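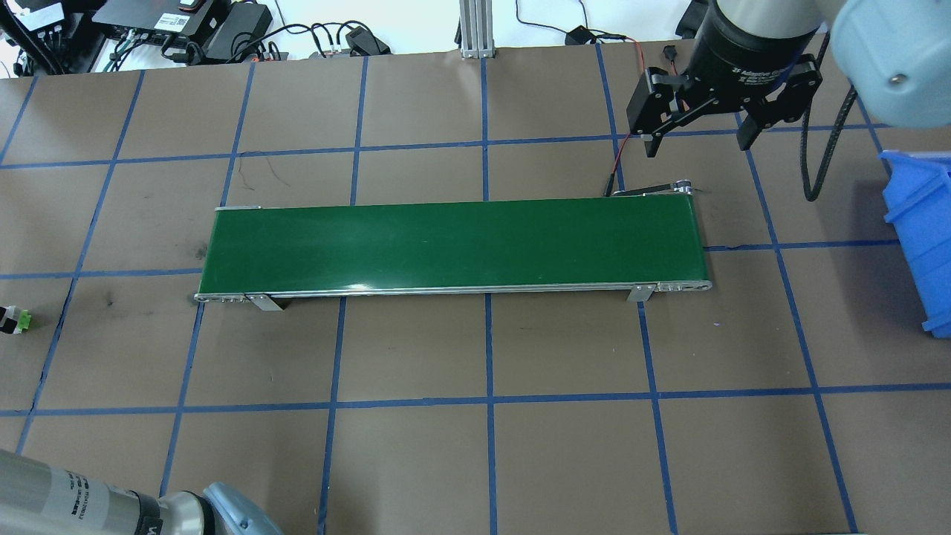
Melaniia Palamarchuk is under the piano when I get there. "Door's open," she says, which I'd figured out. Then a long stretch of one note. Same note. Same note again, a hair higher.

She tunes pianos in Gavville and most of the towns out to Nonby. Homes, churches, two schools, one bowling alley with a baby grand by the shoe counter. Sixty pianos on the regular list, down from what her old boss had, up from last year.

"People think pianos are dying. Big ones in small apartments, sure, those are dying. I get calls every week, come take it, it's free. I can't take it. Where would I put it? But the kids who play, they're playing a lot. Their parents call me before I call them."

We talk while she works. Or she talks in the gaps and I shut up when the hammer goes back on the pin. Today's is an old Uibo upright, walnut, one ivory missing on the low end. The owner is out in the yard with the dog and comes in twice to ask if we want coffee. Yes, both times.

How did she start? Badly, she says. She was 19 and playing for a dance class in Korach, and the piano there had a middle D that made everybody wince. She bought a tuning wrench and broke a string in the first hour. "It goes off like a slap. I sat on the floor for a while. Then I called Heino."

Heino Liepiņa had the route back then. He drove over, put on a new string, charged her for the string and not the trip, and told her if she was going to wreck pianos she should do it in his shop. She stayed nine years. He's retired now but still phones. Mostly to ask about particular pianos. "He doesn't ask how I am. He asks how the Methodist one is."

I call him later to check the story. He says it was two strings.

Back to the Uibo. It hasn't been touched in a long time and the whole thing has dropped, so she's doing a pitch raise first, a fast rough pass to pull everything up, and then the real tuning over that. You can't go straight to fine work, she says. Tighten one section and the others sag, you'd be chasing it til midnight.

By ear or with an app? Both. She sets the middle by ear and checks herself on the phone. "I used to be snotty about it. Then I got a cold one March, ears completely blocked, eleven jobs booked. I got un-snotty."

What wrecks a piano? Dry heat, she says right away. A radiator. Putting plants on top, then watering them. She's found pencils inside, hair clips, a report card from a kid who is now somebody's dentist. Mice, and she doesn't want to talk about the mice.

Money. I ask, she shrugs. A regular tuning pays the gas and the groceries. Repairs pay the rent. She once told a couple their piano needed $3000 of work and was worth maybe $500 when it was done, and they looked at each other and said do it. It was his grandmother's. "I told them twice. You have to tell them twice so they dont hate you later."

Does she play at home? Not much. After a full day she wants the dishwasher and nothing else. Sometimes after a job, though, if the owner's out of the room. Something slow, with a lot of low notes, to hear the bass settle.

Today the owner is still in the yard. She packs up the felt strips and the mutes, wipes down teh keys, and plays a minute or so of a waltz, I don't catch whose. Stops. Leans in, goes back to one pin. Quarter of an inch, less.

"Okay," she says, and asks me to hold the lid while she gets the screws.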